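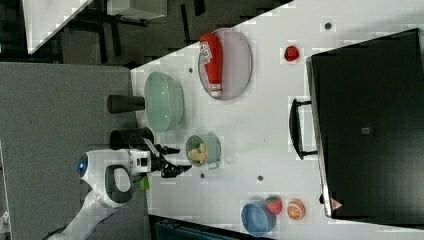 How to plan a week of dinners without losing your Sunday night

2024-10-27

14 comments | 3 shares

I used to be the person standing in the Hingate Co-op at ten to six with a basket containing a lime and some bin bags. Meal planning always sounded like a hobby for people with matching tubs, but I've stuck with it since June and I'm properly hooked, so this is how I do it.

Get a sheet of paper. I tried two apps and gave up on both (one of them kept suggesting quinoa, no matter what I ticked). Write the days down the left and next to each one put what's going on that evening – late shift, swimming, mum coming round. Do this bit before you think about any food at all. My biggest mistake early on was giving myself a lasagne on a night I got in at half seven.

Now go and look in the freezer. Properly look, hands in! I found 800g of mince under the peas last month and that was two dinners sorted. Same with the cupboard and the bottom drawer of the fridge. Anything that needs eating goes on the sheet first, early in the week.

Then fill the gaps. I keep a list of 10 dinners everyone here will eat, stuck inside the cupboard door, and I pick from that. One new recipe a week is plenty. Leave one night blank as well, for leftovers or beans on toast or chips from Quintana on the corner.

Shopping list next, and write it in the order you walk round the shop. Veg, bread, fridge stuff, tins. If you want one pack of coriander to do two meals, put those meals next to each other or it'll be slime by the second one.

When the shopping's in, I do 3 small jobs while the kettle's on: chop a few onions and box them up, cook a pan of rice and get it cooled and into the fridge for the next day, and move whatever's for tomorrow out of the freezer to defrost in the fridge.

Swap days whenever you like. If it's pouring and you fancy the stew, have the stew, and just check nothing fresh is going to suffer for it.

Ignacio Begay asked in the comments last time what I do about packed lunches. Mostly I make too much dinner. I'll write up the soup one soon, I promise.

Share this 3 | Comments 14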